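Minutes, Rules and Play Group, Gritance Tabletop Club
Apr 15, 2026
Chair: Tae-yang Chae

1. Minutes of the January meeting
Approved with one correction: the spring event is at the Obeidat hall, upstairs room.

2. Spring event
Registration stands at 23. The room fee is $200, payable before the event. Play will run in 3 rounds. Pairings for the first round are drawn at the door; later pairings follow the standings.

3. Dice rules
The current text does not say what happens when a die leaves the playing surface. Agreed wording: "A die that leaves the surface, or comes to rest against a game piece, is rolled again. Other dice in the same roll stand."
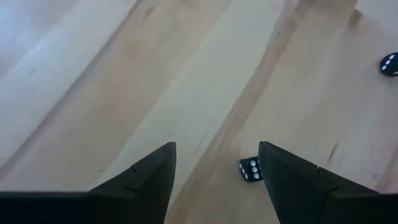 The chair asked whether players may bring their own dice. Agreed that they may, provided both players at the table use the same set. A request for a new set must be made before the round starts.

4. Scoring sheets
The Prevova sheet has no column for tie-breaks. Two columns will be added and the notes box made smaller. Draft to the group by email.

5. Library
Clelel has been returned with the rule book missing. A replacement will be requested from the publisher. Loans of this title are suspended until it arrives.

6. Other business
None. Meeting closed.

Recent items
Spring event: how to register
Game library: loan terms
Minutes, January

This site uses cookies to remember your settings. Accept | Decline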